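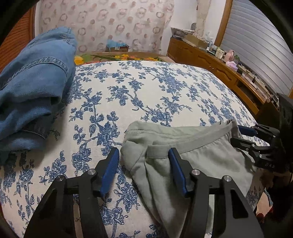
Hanelville's foreign affairs desk is down to two people

Dec 3, 2025

I've been following the foreign affairs office in Hanelville since July, when the new minister came in promising a fresh start, and I have to say it's been a bumpy ride! Staff I spoke to this week say nine senior diplomats have now asked for a transfer, and the desk that handles the Flomano trade talks is down to 2 people (one of them part-time).

The row is over who gets to speak for the country. The minister has been sending his own party aides to meetings with Plulex, our biggest neighbour, and the career people only hear what was agreed when they read it in the papers. One of them told me she found out about a border deal while queuing for a sandwich – she'd been working on it for months.

Nearly 200 staff have signed a letter asking for proper notes to be kept of every meeting. The minister's office told me he has full confidence in the department and that the letter is being looked at. I asked when they'd reply and was told within 30 days.

Meanwhile the Okeke party, which props up the government, wants him in front of parliament before the winter break. I'll be in the press seats if he turns up, with a flask of tea and a spare pen.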